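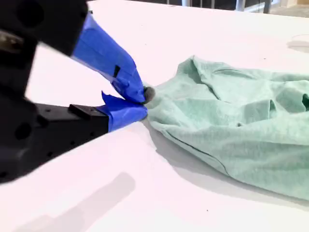
Second serve, first problem

Print | Email | 14 shares | 3 comments

Didier Leclerc lands 73 per cent of his first serves. His ranking depends on the rest. Across a season on the Bavcombe hard courts he hit 87 double faults, most of them long and most to the advantage side, and his coaching group has spent the off-season rebuilding the stroke from the toss up.

The old motion placed the ball too far in front of the baseline. On a first serve that gives pace. On a kick serve it flattens the racquet path, reduces topspin and leaves little margin over the net. Leclerc now tosses further back and to the left, with the knee bend held slightly longer — a change that costs speed and raises the bounce.

Practice is organised in blocks of 75 second serves, with no first serves permitted. Targets are set at the body and the backhand corner. A block is stopped early if the contact point drops, as fatigue tends to restore the old habit. 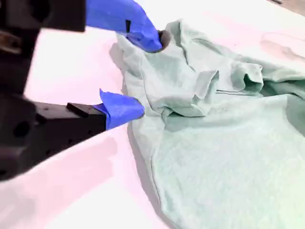
Why not simply hit a slower first serve twice? A slower flat ball still needs gravity to bring it into the box, and it sits up at a comfortable height for the returner. Spin allows a full swing with a safer arc.

Leclerc will test the new motion at the Karabulut indoor event in December, where the low-bouncing surface offers the kick serve limited help. He is seeded to meet a left-hander in the second round, and has been practising the wide return on Sunday mornings.

Related
Turkero withdraws as doubles sponsor
Siso regional draw released
Club courts: when to resurface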